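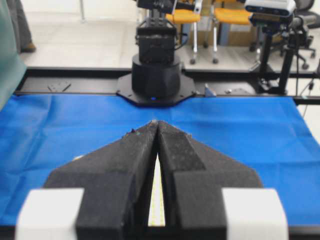

April, bench notes, shrinkage trials

Starting 08:30. Continuing the wash shrinkage work on the Greenwood cotton sheeting, lot two. Birsen Karakaya cut the specimens yesterday afternoon and left them flat overnight in the conditioning room, so they went straight to marking.

Benchmarks are put on with the textile pen through the card template, 40 cm apart in the warp and in the weft. The old template has worn at two of the holes and the pen wanders there. I marked with the new one. Earlier results taken off the old template should be read with that in mind, the weft ones especially. Zdislava Slanina has the list of affected sheets.

Wash program: normal cycle, 40 °C, standard detergent without brightener, polyester ballast to make up the load. Flat dried on the screens. Last month we line dried half of the set and the warp figures came out scattered; I put that down to the weight of water in the hanging cloth. No more line drying until we agree how to support the lower edge.

Machine B filled slowly again. The inlet screen had lint and scale in it. Cleaned it, ran one empty rinse, fill time back to normal. Wrote it on the card on the machine.
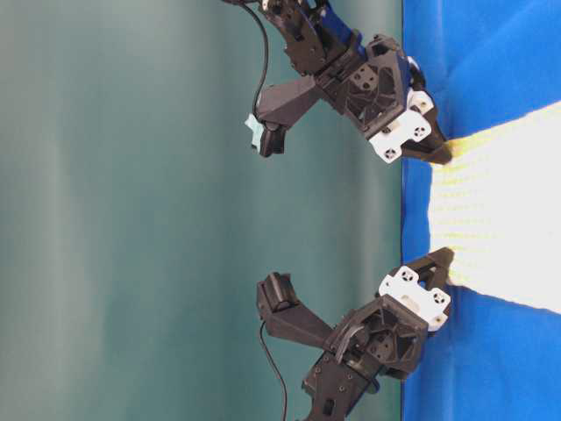 The warp moves more than the weft in this cloth, as it did in lot one. After the first wash warp shrinkage is 4 percent and weft is 2 percent. Most of this is probably tension left over from finishing. Štefánia Krajčí thinks the Kolidgate people changed their stenter settings between lots, but the two lots agree closely and I see no sign of it in the numbers. Will ask them anyway.

Measuring practice, for whoever takes the next set:

Let the specimen relax on the table before reading. Smooth by lifting and laying down again, never by stroking with the palm. Stroking along the warp lengthens the reading and the error survives into the average. Read from the center of one dot to the center of the other. If a dot has bled, read the darkest point and put a B next to the figure.

Steel rule only. The sewing tapes stretch with use, and the one in the drawer marked Hinside is off by up to 2 mm over its length. I have tied a tag on it. Please do not put it back with the good ones.
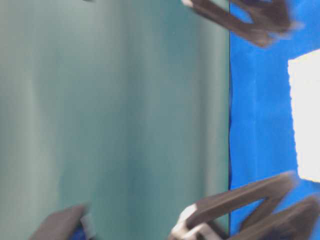 Skew was checked on the same specimens using the diagonals. Small, all in one direction, consistent with the grain being slightly off when the cloth was rolled. Not reporting it separately unless Fallness ask.

14:00. Sebastião Lopes wants the results after 12 cycles for the bed linen claim. I would stop at five and look at the curve first — if it has gone flat there is little to learn from the rest, and the pen marks are getting hard to read by then. Tatiana Jelínek suggests stitching the benchmarks in contrasting thread. Worth trying on two spare pieces, with the thread prewashed and the stitches kept loose.

Open: re-mark specimen 4 (template slipped, weft side). Order detergent. Copy today's readings to the shared sheet. Second wash goes in tomorrow at 09:00, same ballast, same machine.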